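From the workbench: can a robot strip a computer yet?
Mar 7, 2024

Every time I write about the refurb side of things I get at least one email asking why we still pay people to undo screws. Fair enough! We put 3,842 desktops through the Clulville shed last year, and if you've ever spent a whole arvo pulling memory out of office towers you'll know it's not exactly glamorous work. So when Palesa Zulu invited me over to Mornbridge to see how their robot arm was getting on with the same job, I said yes before she'd finished the sentence.

I should say what the job is, for the newer readers. A business upgrades its computers, the old ones come to people like us, and somebody has to open each one, take out whatever can be reused, check it and put it somewhere safe. Panel off, memory out, drive out, cooler off if the processor's worth keeping, cards out if there are any. A good hand can do it while arguing about the cricket. I've watched Ruan Maluleke at our place do a whole pallet and never once look for a screwdriver, and he'll tell you himself there's no trick to it (there is, he's just forgotten learning it).

Mornbridge have started at the fiddly end, with small parts and a grey plastic tray that has a recess for the processor and a slot for a long strip of circuit board. Getting something that thin to line up with a slot is the bit I wanted to watch, and I stood there with my hands in my pockets so I wouldn't be tempted to help.
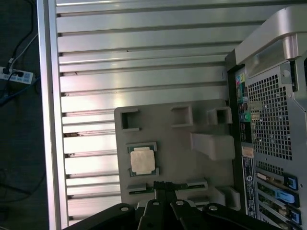

What it does well

Patience, for a start. I get cranky by the fifth stubborn clip and then I start forcing things, and I have a drawer of snapped tabs to show for it. The arm doesn't get cranky. It also doesn't mind working in poor light or stopping for ten minutes while a couple of us have a chat beside it, which we did, a lot.

The layout matters too, more than I'd guessed. With a tray, every part has one proper spot and one way round, and I came home thinking we should be doing that for ourselves, robot or no robot. We currently use ice cream tubs. Felicidad Macaraeg has been asking for proper trays since December and I owe her an apology (and some trays).

What it finds hard

Cables, cables, cables. Inside a tower you've got power leads and data leads in a great knot, and a person just shoves them aside with a knuckle without noticing they've done it. Palesa reckons that knuckle is the hardest thing to teach. The leads never sit the same way twice, they spring back, and a gripper has to get in past all of them without snagging. Add a graphics card and a drive cage and there's not much elbow room left, even for something that doesn't have an elbow like mine.

Latches are the other one. You press some, you swing others, and a few need a little wiggle that I couldn't describe to you if you paid me. My thumb knows. Blue tabs help people find them, but finding one is only the start.

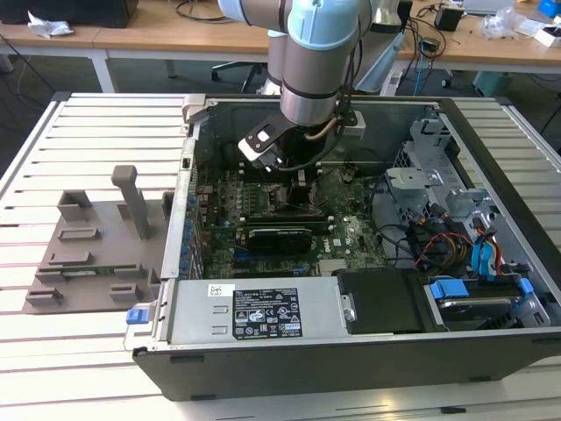
Would a robot arm save a small repair shop money today?

For most small shops it wouldn't, going by what I saw and by our own sums. The mix of machines is the problem. If you had 400 identical towers in a row you could set things up once and leave it be, but our last load of 400 had a bit of everything in it, and each new case style would mean somebody sitting down to work it out again. You'd also still want a person nearby for the stuck ones.

I put that to Gerrit Joubert, who looks after our intake, and he disagreed with me (he usually does). His view is that we should stop thinking about the whole job and hand over one small slice of it, say, sorting memory into trays after a person has pulled it. We had 148 sticks sitting in tubs when he said this, so I could see where he was coming from.

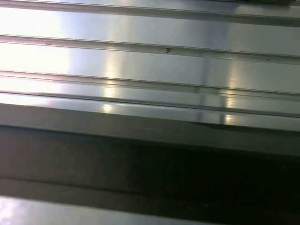 I keep coming back to how much of this work is feel. You know a stick has seated by the click in your fingertips. You know a screw is about to strip a quarter turn before it goes. Palesa's lot are working on it, and I came away more hopeful than I went in, but I wouldn't hang up your screwdriver just now. If you'd asked me to bet on which chore goes first, I'd have said the lifting. Now I think it might be the sorting, same as Gerrit, and please don't tell him.

Khanyisile Du Plessis is putting together a bench day at our shed so members can have a go at a teardown with some of the older towers. Bring a Phillips head if you've got one you like, and closed shoes please. We'll put the kettle on and I'll have the ice cream tubs out one last time. If you'd like a spot, just reply to this newsletter and she'll add you to the list.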